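Print this page | E-mail this thread

Kitchen and Small Appliances > Microwaves

Thread: White cloth under the microwave, keep it or lose it?
Started by gsarpong, Monday, June 26, 2023

gsarpong
I moved into a furnished place on Tretau Street and the microwave came with it. It's a cream Midea with Chinese labels on the buttons, and it stands on a white cloth. I like the cloth. It matches the oven and it hides the table, which has seen better days. My sister says you should never put fabric under a microwave and that I should take it off tonight. The manual is long gone, so I can't look it up. I also can't read the panel, apart from the numbers 10, 1 and 5 under the display.

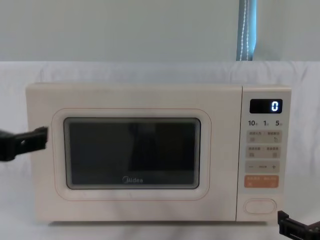

What should a microwave stand on?
A flat, level, steady surface that can carry the weight, with open space at the sides, back and top so the vents stay clear.

So my real question is whether a cloth changes any of that. I cook with it twice a day, mostly rice and leftovers.

Gifty Sarpong

wevix_fan
I'd leave it. My mother has had a cloth under hers for as long as I can remember. She washes it with the dish towels and puts it back. A microwave heats the food. The bottom of mine gets a little warm after a long run and that's it.

The thing to watch is the feet. If the cloth is thick they sink in and you lose the gap underneath. Use one thin layer, no folds.

cheng_en_yen
I disagree. Some models have vent openings in the base, and on those a cloth can block them. Tip yours up (unplugged, glass plate out first) and look. If there are slots underneath, take the cloth off. If it's solid metal with four feet, I would still take it off, but I wouldn't argue about it.

A cloth also slides. You pull the door, the oven comes toward you, and the cloth comes with it. I had one walk nearly to the edge of a shelf before I noticed.

On the labels: I read Chinese, so post a sharp close-up of the panel and I'll type them out for you. Numbers like 10, 1 and 5 usually go with units of time. On a lot of ovens it's ten minutes, one minute and ten seconds, so I'd want to see the small character after each one before I said anything about the 5.

Cheng-en Yen

gsarpong
Thanks both. I tipped it up as Cheng-en said. No slots on the bottom, four feet, and the vents are at the back. The cloth is one layer and thin. It doesn't slide much because it hangs over the front of the table and I hold the top of the oven when I open the door. I'll try to get a close-up of the buttons.

pantry_door
Holding the top every time gets old. Get a silicone mat cut to size and put it under the feet. I bought a roll from Araújo Hardware near me and had enough left for the toaster and the knife drawer. If you want to keep the look, lay the cloth first and the mat on top, trimmed so it doesn't show.

cheng_en_yen
Mat on top of cloth still slides, because the cloth is what's moving. Mat under the cloth helps more. Mat and no cloth is best.

pantry_door
It hasn't slid for me, and mine is on a painted cabinet. Depends on the cloth, I suppose. Mine is heavy cotton.

wevix_fan
How far is it from the wall? That matters more than the cloth if the vents are at the back. Mine says four inches behind and eight above. Yours may say something else on the rating plate, or nothing at all.

gsarpong
I measured and it was two inches. I've pulled it forward to five, and there is plenty of room above it. The cord reaches fine. While I had it out I wiped the outside with dish soap and water on a damp rag, and the door around the window came up well.
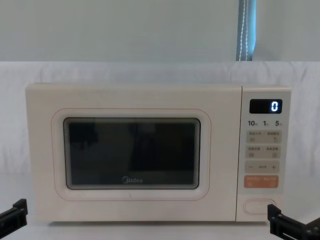

The cloth is the part that gets dirty fastest. Steam and crumbs land on it every time I take a bowl out, and I've got a soup stain on it already. I have two cloths the same size, so I can swap them on laundry day. My plan is to keep using them through July and see how annoyed I get.

lirnix
Two cloths is a good system. Cold water on the soup stain first, then a little detergent rubbed in and left for half an hour. No starch if it's going back under the oven, it makes the fabric slippery.

Don't drape one over the top of the oven while it's running, either. People do that to keep the dust off and then forget it's there.

cheng_en_yen
Agree with lirnix on the top. I still say mat. You did ask.

gsarpong
I did. If the cloth moves even once I'll buy the mat and tell you so. My sister has read the thread and is on your side.

wevix_fan
Tell her my mother says hello.

Replies: 11 | Views: 2,452

Contact the moderators | Copyright 2023 Lirnix Home Forums | Back to top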